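来叠布吧!Bovutance 家用布计划招人:在家试用的参与者,外加一位兼职整理员

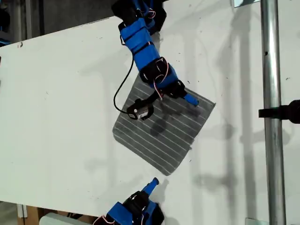

一块方形的抹布,擦桌子的时候叠成几层最好用?

叠成四层。对折一次,再对折一次,大小刚好够一只手掌按住,一面脏了就翻一面,翻完再把里面的打开接着用,一块布能翻出八个面来。

大家好,我是 Dayana,在 Kernska 的布料工作间做事,主要管那些最不起眼的布:擦桌子的、擦碗的、垫在盘子底下的、挂在水龙头旁边一挂就是半年的。我喜欢这些布,喜欢得有点过头(我妈来住的时候把我一块旧布扔了,我念叨了她整整一个冬天)。十月我们要开始新一轮的 Bovutance,现在招人,两种:一种是把布带回家用的参与者,一种是每周来工作间帮忙的兼职整理员。下面我尽量把话都说清楚,写得长了点,你可以先挑自己关心的那段看。

这个计划在干什么

我们想知道普通人在普通厨房里到底怎么对待一块布。怎么叠,怎么拧,叠完放哪儿,什么时候觉得它该洗了,什么时候觉得它该退休去擦鞋了。市面上教人叠衣服的东西多得看不完,叠毛巾的也不少,可是抹布呢?大部分人就是揉成一团往水池边上一搁。我自己以前也是这样!后来开始认真叠,才发现厨房台面干得快了,找布也不用翻抽屉了。

上一轮我们做的是茶巾和擦碗布,这一轮换成方形的擦拭布,条纹的、格子的、素色的都有。条纹的那种我个人偏爱,斜着放在桌上的时候,你一眼就能看出它叠得正不正,边对没对齐,条纹会告诉你。素色的就比较会骗人,看着挺整齐,一打开里面歪得不行。

最后所有记录会整理成一本薄薄的小册子,文字由 Leszek Walczak 编,我来画叠法的图。册子不卖,参与的人每人一本,剩下的放在工作间门口,谁路过谁拿。

第一部分:在家试用的参与者,招 33 位

你要做的事:

先来工作间一趟,见个面,30 分钟。我们在桌边坐下来,一起叠几块布,我看看你习惯怎么叠,你也看看我怎么叠,谁也不纠正谁。我最爱这一步,每个人的手都不一样。有人先把布拍平,有人拎起两个角就甩,有人非得把水洗标藏到里面去。

然后你领一个布包回家。包里有几块方布,一本小本子,一支铅笔,一张洗涤说明,还有一个网袋。布随便用,擦桌子、擦灶台、擦孩子的饭碗架子都行,不用特别爱惜。用坏了也没关系,用坏了我们更想看。

用的这段时间里,请你每隔一两天在本子上写几句。写什么都好:今天擦了什么,叠了没有,怎么叠的,放在哪里晾,闻起来怎么样(对,请写味道,味道很重要)。不想写字可以画。上一轮有位参与者整本都是画,画她家水池边那块布每天的姿势,像在画一只猫,我们全工作间传着看。

月底把布和本子带回来,再坐一会儿,聊聊,喝杯茶。布我们会留下来看磨损和起毛的情况,你要是跟其中哪块处出感情了,跟我说一声,看完可以还给你。

酬劳是每人 700 元,还本子的当天结清。来回的公交地铁票也报,票根留着就行,手机截图也认。

什么样的人合适?

平时自己会擦桌子的人。就这一条是硬的。年纪没有上限,下限是成年。家里有小孩、有猫狗、有一个永远在掉渣的烤面包机,都欢迎,渣越多越有得写。一个人住的也要,合租的也要。合租的朋友请先跟室友打声招呼,免得布被人拿去擦自行车(上一轮发生过两次,本子里写得很悲愤)。

住处没有洗衣机也能参加,手洗的记录我们一直不够。惯用左手的人请在报名里提一句,左手叠出来的折边方向常常和别人相反,我画图的时候需要两种都画。

皮肤容易过敏的话,请先告诉我们对什么过敏,我会帮你挑合适的布。如果你家里只用一次性纸巾,完全不用布,那这一轮可能不太适合你,不过可以留个联系方式,后面也许有别的活动。

有几件事先说在前头

请别为了我们把厨房收拾得跟样板间一样。我知道收到布包的头几天大家都忍不住,叠得方方正正,摆得漂漂亮亮,本子写得像作文。这没什么用处,我们要的是第二个星期的你,加班回来不想洗碗的你,把布往椅背上一搭就去睡觉的你。照实写就好。

也别用柔顺剂。布会变滑,吸水变差,叠起来也容易散。洗涤说明上写了,但总有人不看说明,我在这里再唠叨一遍。漂白水同理。

烘干机可以用,用了请在本子上记一笔,低温高温也写上。

要是中途生病了、搬家了、突然要出差,发个消息就行,布包可以寄回来,已经写了的部分我们照样很感谢,酬劳按写了多少天来算。

第二部分:兼职整理员,招一位

这个岗位每周来两个下午,月酬 3000 元,先做三个月,合适就接着往下做。工作地点在 Kernska 工作间,二楼,有电梯,电梯慢,我一般走楼梯。

主要的活儿是这些:

把送回来的布登记、编号、洗、晾、叠、归架。每块布都有一张小卡片跟着它走,卡片上写着它去过谁家、洗过几次。卡片不能跟丢!布丢了还好说,卡片丢了我就真的要哭了。

检查布面。把布平铺在白色的桌面上,看边角、看折痕、看有没有抽丝起毛,再用手从中间往四个角抹一遍。超细纤维和毛圈布的手感差得很远,棉布又是另一回事,做上几个下午手就认得了,这个我会带你。

抄录本子。参与者的字有好认的,有不好认的,还有蘸着酱油写的(大概)。抄的时候错字不改,语气不改,涂掉的地方注一下。

装布包。叠好的布、本子、铅笔、洗涤说明、网袋,一样样放进去。布包的叠放顺序有讲究,重的在下,布在最上面,这样人家一打开先摸到的是布。

帮忙接待来见面的参与者。倒茶,找椅子,陪着聊两句。不需要你多会说话,不催人就够了。

我们希望你:

手稳,有耐心,做重复的事不会烦躁。叠第一块布的时候人人都仔细,叠到一下午的最后一块还能把角对齐,这种人我想认识。

中文读写没问题。工作间里还会听到英语和一点点波兰语,听不懂也不碍事,Leszek 着急的时候说波兰语,基本是在找剪刀。

能站着干活,也能搬得动一筐湿布。湿布比你想的沉,可以分两趟搬,我都是分两趟。

会用表格软件,会排序、会筛选就可以了。

有没有纺织或者洗涤的经验都行。之前做过酒店布草的朋友请一定来聊聊,我有一肚子问题想问你。做过图书馆上架的也很合适,路数差不多。

不需要:学历证明、推荐信、西装、标准微笑。

工作间什么样

不大,朝北,光线匀,看布正好。沿墙是架子,布按材质分,再按颜色分,灰色系最多,单独占了一整层。晾布的地方在走廊尽头,用的是拉绳,夹子是木头的。洗衣机有两台,一台好用,一台脾气怪,脱水的时候会往门口走,需要有人拿脚抵一下。

中午有人做饭的话大家一起吃,没人做就各自解决,楼下有面馆,牛肉面不错,加的香菜太多。冬天暖气足,夏天只有风扇,布干得倒是快。

一起干活的人也介绍一下。Agnes Halvorsen 管布的采购和材质,她摸一下就知道含多少棉,我跟她打过赌,输了一顿饭。Leszek 管文字和册子。Kalevi Vainio 管账和报销,酬劳就是从他那儿发,人很准时,你把票根给他的时候请按日期排好,他会高兴一整天。我管参与者、画图、叠布,还有到处找没跟上队的卡片。

我们怎么叠

面试和见面的时候都会叠布,有人会紧张,我就把我们平时的叠法先写出来,你照着练也行,完全不理它也行。

收纳用的:布平铺,正面朝下,抹平。左边向右对折,边对边,角对角,用手掌侧面压一下折线。再从下往上对折,得到一个小方块。折边统一朝外,放进抽屉或者架子的时候一抽就是一块,不会带出旁边的来。

薄一点的布可以再多折一次,立着放。厚的毛圈布别折那么多,折多了会自己弹开,跟它较劲没有意思。

擦桌子用的:就是开头说的四层。擦的时候从远处往自己这边收,走直线,到桌边用布兜住碎屑,另一只手在下面接着。别画圈,画圈只是让渣子换个地方待着。白桌面尤其显渣,也显小黑点和蹭痕,蹭痕擦不掉就算了,别拿钢丝球。

晾的:一定要展开晾。叠着晾的布第二天就有味道,这条我在上一轮的本子里读到过无数遍抱怨。没有地方展开就搭在烤箱把手上,注意烤箱没在用。

如果布本身是歪的,裁的时候就没裁正,角怎么也对不上,那就以折线为准,让歪的那点露在里面。我以前会跟一块歪布磨半天,Agnes 看不下去,说你放过它吧。

报名要给我们什么

参与者请写一小段话,手机上打几行就够,说说:你怎么称呼;你家里几口人(动物也算);你现在的抹布放在哪里,叠不叠;你用左手还是右手;十月里哪些时段方便来见面,上午、下午还是傍晚。想附一张你家抹布现状的照片也欢迎,不用摆,越随便越好。

整理员请写长一点,除了上面这些,再说说你做过的一件需要反复做很多遍的事,什么事都可以,包饺子、贴标签、给全班改作业。说说做到后来你发现了什么窍门。我不看文笔,我想看你有没有留心。简历愿意附就附,一页就好。

写好以后发到 Bovutance 计划主页上的报名邮箱,标题写“叠布”加你的名字,申请整理员的写“整理员”加你的名字。也可以手写了送到工作间来,门口有个信箱,贴着一小块蓝布的那个。下午两点到六点之间一般有人,按铃请多按一会儿,洗衣机开着的时候我们听不见。

收到以后我会一封一封回,可能回得慢,但都会回。参与者名额满了就排候补,每一轮都有人临时来不了,候补轮上的机会挺大的。整理员会请几位来工作间坐坐,一起叠一会儿布,聊一聊,路上花的车费我们出。

几个老有人问的事

可不可以两口子一起报?可以,分开报,分开领布包,分开写本子。上一轮有一对,两个人的本子里互相告状,都说对方不把布拧干。

能不能用自己的布?布包里的请优先用,自己的布可以在本子后面几页另外写,我们很愿意看。

本子里写的东西会不会被别人看到?册子里引用的时候只写编号,不写名字和住址。哪一页不想被引用,在角上折一下,我们看到折角就跳过去。

可以只来见面叠布,不领布包吗?这一轮不行,见面和试用是连在一起的。你要是单纯想来叠布聊天,每个月我们有一个开放的下午,缝补、叠布、修拉链都有,时间贴在工作间门上。修拉链的是 Orla Cronin,她自带工具,也自带饼干,去晚了饼干就没了。

孩子能不能带来?能。有一筐专门给小朋友玩的碎布,随便剪。剪刀是圆头的。

工作间有没有停车的地方?楼后面有两个车位,经常被占,骑车或者坐车来省心。

布里有没有羊毛或者乳胶?这一轮都没有。有一款边上带弹力线的,介意的话跟我说,我给你换成普通锁边的。

先写这么多。手边还有一摞布等着归架,洗衣机又开始往门口走了,我得过去抵一下。想报名的早点写,有别的问题也写在邮件里一起问就行。

Dayana Ñahui
Kernska 布料工作间,Bovutance 家用布计划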